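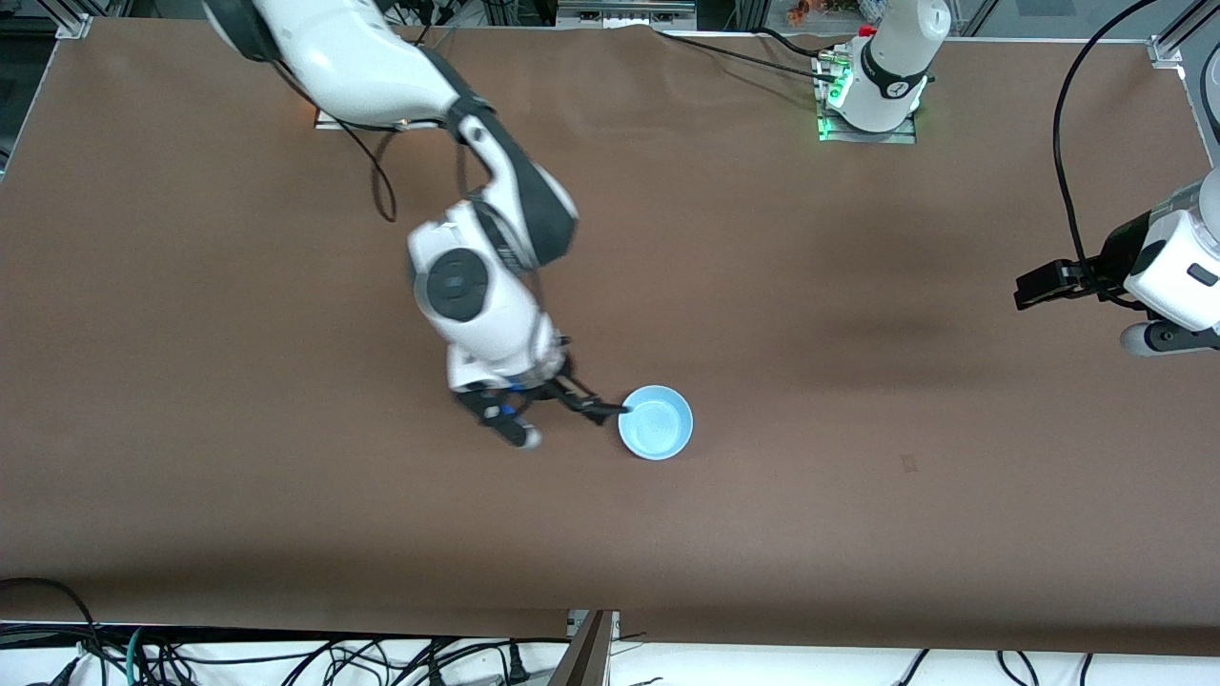

Table covering

A table covering is a sheet of cloth, paper, or coated material laid over a tabletop to protect it or to change how it looks. Plain colors such as brown, gray, and cream are common on tables in daily use, where crumbs and small stains show less than they do on white.

Fit and creasing

Coverings are sold cut to size or from a roll. A piece that stops at the table's edge has no drop; dining cloths usually hang down on each side. Material stored folded keeps its creases for a time. Wrinkles tend to gather near the far edge, where the sheet is harder to reach and smooth by hand.

Use with bowls

Shallow bowls are often set straight on the covering without a mat. A round bowl with a thick rim, such as one in matte light blue, is easy to pick up by the edge. Heavy bowls can drag the sheet when they are slid across it, and some coverings have a non-slip backing for this reason.

See also

Placemat
Table runner
Oilcloth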